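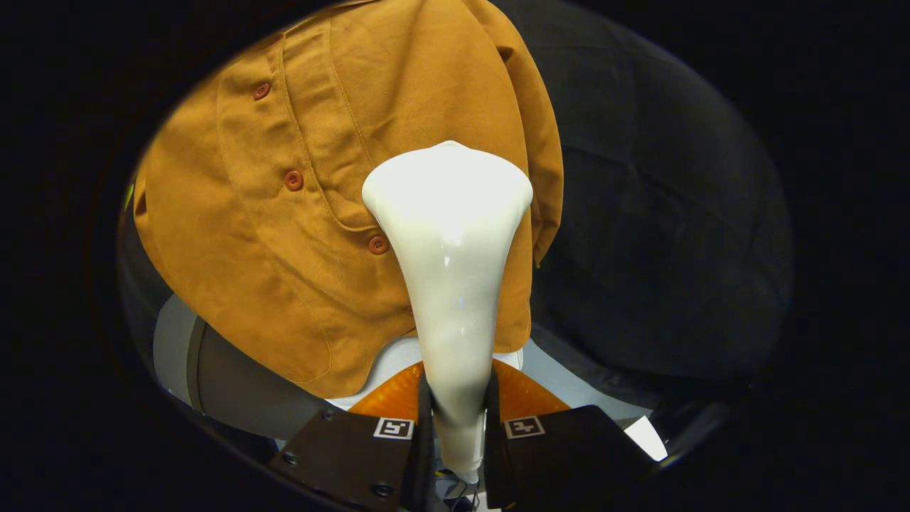 *Mustard-orange shirt, reddish-brown buttons.*

# Kendix – the watch-along game for dating programmes

Item 1489 | £30 | 2 to 8 players | Ages 16 and up | From Hutard Games

You already shout at the television. Kendix lets you do it for points.

It's a card game played on the sofa while a dating programme is on. Any dating programme will do: the sort with a villa, the sort with a mansion and a great many candles, the sort where people get engaged through furniture. You deal at the opening titles, you play through the episode, and by the closing credits one of you has won and the rest are saying the edit was unfair.

Kenneth Ritchie and Vasanthi Mudaliar came up with it during a wet January, when they were sharing a flat and a television and disagreed about every single bachelor on it. Kenneth scored on sincerity. Vasanthi scored on how often a man said "journey". Her system was better at predicting who would be sent home, and most of the rules come from her notes. Kenneth drew the cards.

## What's in the box

- 87 Moment cards
- 8 Heart boards, one per player
- A pad of score sheets
- 46 wooden roses, which double as money, votes and things to wave
- One Producer's hat (card, self-assembly, fits most heads badly)
- Rules, printed large enough to read by the light of a television

The roses were going to be plastic. We tried a batch and they looked like something you'd find in the bottom of a fish tank, so they're wood now and the box is heavier than you expect.

## How it plays

Everyone gets five Moment cards. Each describes something that tends to happen on these programmes, with a value in the corner. *"Can I steal you for a second?"* is worth one point, as it will occur before you've opened the crisps. *Leading man looks out over a balcony, thinking* is worth two. *Somebody's mum asks a sensible question* is worth nine, and we've had players hold that card for a whole series.

When your moment happens, slap the card on the table and say what it is. If the others agree, you score it and draw another. If they don't, there's a vote, paid for in roses. Voting is quick the first time and extremely slow by the fourth episode, when people have started forming alliances.

One player wears the Producer's hat. The Producer can pause the programme once per episode, for any reason, and must give a short speech about it in the manner of a host. The hat then passes to the left. If you're watching live and can't pause, the Producer still has to do the speech, only louder.

Before the final ceremony, everyone secretly stakes roses on who goes home. This is where games are won. It is also where Kenneth loses, since he will always back the nice one.

## Which programmes work?

We've tested Kendix with romantic contests, blind date formats, reunion specials and one programme about sheepdogs that somebody's dad refused to turn off. The sheepdogs scored surprisingly well on *Meaningful look across a field*.

Episodes between 40 minutes and an hour and a half are best. Shorter than that and you'll barely get through your hand. For a two-hour finale, use the Long Night rules on the back page, which add a compulsory tea break.

You don't need to know the programme. In our experience the strongest player in any room is the person who sat down saying they don't watch this sort of thing.

## Add-ons

**Seltitz (single-episode set), £12.** A drama in a pack. Seltitz is a made-up spa town with its own made-up dating show, and the set gives you a script to read aloud on nights when there's nothing on or the broadband has gone. Parts for up to six people. Someone has to be the host, and someone has to be the hot tub – it has two lines, both good.

**The Farías deck, £9.** Thirty extra Moment cards for celebrity series, named after the leading man in the Seltitz script, a retired water-skier who is "finally ready". Covers the things famous people do on these programmes that ordinary people don't, such as mentioning a forthcoming book. Can be shuffled straight into the main game.

**Spare score pads, £4.** Two per pack.

## Small print, mostly about roses

**Can we play with more than eight?** You can, in pairs. Don't pair up actual couples unless you're prepared to hear about it in the car.

**Do we have to drink?** No. There's no drinking in the rules. Vasanthi worked out what the one-point cards alone would do to a person and we left it well alone.

**What if two people slap the same moment?** Both score if both hold the card. If one of them is bluffing, they lose a rose and have to apologise to the television.

**Is it rude about the people on the programmes?** We've tried not to be. The cards are about what people say and do on these shows, and there's nothing in there about looks, bodies or who's dating whom off screen. There are no real celebrities in the box. A few early cards were meaner, and they made the game worse: everyone laughed once and then nobody wanted to play them.

**Will it spoil anything?** It can't. It doesn't know what's on.

**We've lost some roses.** Everyone loses roses. They go down the side of the sofa. We sell bags of ten for £3, or you can use dried pasta, though the ceremony does lose a little grandeur.

## Size, weight and so on

| | |
|---|---|
| Box | 26 x 19 x 7 cm |
| Weight | 1.1 kg |
| Playing time | One episode |
| Cards | Standard poker size, linen finish |
| Language | English |
| Washable? | The roses, briefly. Nothing else |

Sleeves for poker-size cards will fit, and the tray has enough room for a sleeved deck plus the Farías cards. The hat should be stored flat. If you leave it assembled, the lid won't shut and you'll have to decide which of them you like more.

## Delivery and returns

UK orders go out by second post, usually the next working day if you order before 2 pm. Delivery is £3.50, or free if you buy the main game with any add-on. We'll take back an unopened box within 30 days. If it's been opened and something's missing or bent, tell us which card and we'll send another.

We can't refund a game because your sister-in-law won it. We have been asked.

**In stock.** Main game, Farías deck, score pads, roses.

**Back soon.** Seltitz is being reprinted with the hot tub's second line in the right place.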